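Desk tidying

Desk tidying is the clearing, sorting and putting back of things kept on and under a work table. It is done at home, in schools and in offices, and in shared workrooms it is often the last job before people leave. The term covers the tabletop, the small holders and trays that stand on it, and the leads and power strips on the floor below.

Tabletop

A table used by more than one person is normally cleared completely between uses. Plain white tops are common in shared rooms, as ink marks and crumbs show up on them at once. Rounded corners are preferred where people walk between the tables. Most guides suggest moving everything to one end, wiping the bare half, then doing the same again from the other side.

Floor and cables

Computers are often stood on the floor to free the surface above, and their leads then spread over the carpet. Power strips, foot pedals and chargers add to the tangle. Leads may be tied in loose bundles, clipped to a table leg or run through a tray fixed under the top. Standing desks need extra slack – a lead that reaches at the lower height may pull out when the desk is raised.

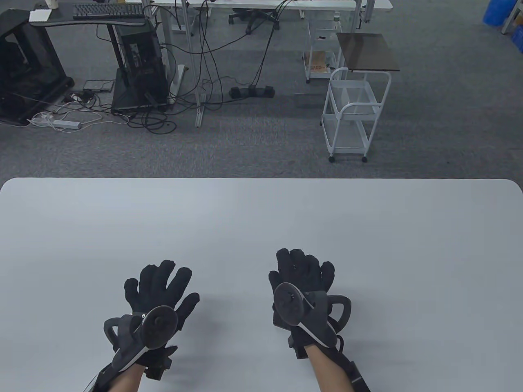
Maritza Zapata objected that the usual advice begins at the wrong end, and that the floor ought to be done before the tabletop, as pulling a lead free nearly always shifts something on the desk. The Huanca handbook for shared workrooms took up her order of work in its second edition, while the older Rudach guide keeps to the tabletop first.

Pens and markers

Pens are the items most often left out. The usual container is an open pot or square holder, made of wire mesh, plastic, wood or card. Mesh is light and lets dust fall through, and the contents can be seen from the side. A holder of this kind takes up to 18 pens before they become hard to pull out.

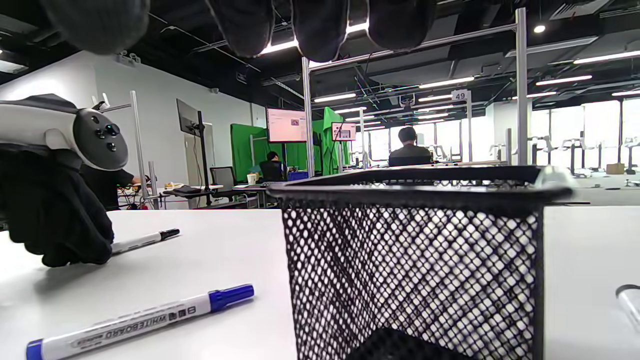 Whiteboard markers are better stored flat, with the cap pushed fully on, and many offices keep them in a shallow tray apart from the ballpoints. Dry ones are thrown away when found. Caps in different colours make sorting quicker, though a cap put back on the wrong marker is a frequent nuisance.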